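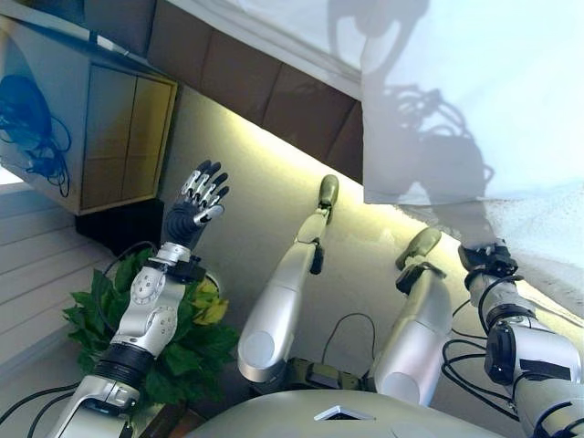
Getting old stains out of white cotton tablecloths

Updated March 2022

Quick version for anyone with guests coming. Works on plain white cotton and linen. Not silk, not wool, nothing with coloured embroidery unless you've tested a corner first.

What you need
Oxygen bleach powder (the Sereck one is fine, so is any supermarket own brand)
Washing-up liquid, the clear sort
A bucket or a clean bath
Old toothbrush
Rubber gloves

1. Check the label. If it says 60 you can go hot. If there's no label, stay at 40 and be patient.

2. Shake it out and look at it in daylight, by a window. Mark each stain with a bit of cotton thread. You will not find them again once it's wet.

3. Grease first. Dab of washing-up liquid, rub in with your fingers, leave 18 minutes or however long the kettle and a phone call take. Rinse warm.

4. Tea, coffee, red wine: cold water from the back of the cloth, so the stain gets pushed out the way it came. Candle wax goes in the freezer for an hour, then scrape with a blunt knife.

5. Soak. Dissolve the powder in hot water BEFORE the cloth goes in, undissolved bits can leave patches. Amount as per the tub. Push everything under. Overnight for yellowing, couple of hours for fresh stuff.

6. Toothbrush on anything still showing. Go gently, with the weave. Old linen tears easier than you'd think.

7. Machine wash on its own. No fabric softener, it leaves a film and the next stain sticks to it.

8. Look again before drying. Still marked? Back to step 5. Tumble drying will set it for good.

9. Dry outside if you can. Sun does wonders on yellow, from May onwards anyway. Iron while slightly damp, wrong side first.

Rust spots

Seperate problem. Lemon juice and salt, lay it in the sun, rinse well. Never chlorine bleach on rust, makes it worse. I used the Rurnent rust remover once on a big banquet cloth and it did work but stank the kitchen out. Windows open.

Storing

Roll it, dont fold. Acid-free tissue inside if it's a good one. Not in a plastic bag.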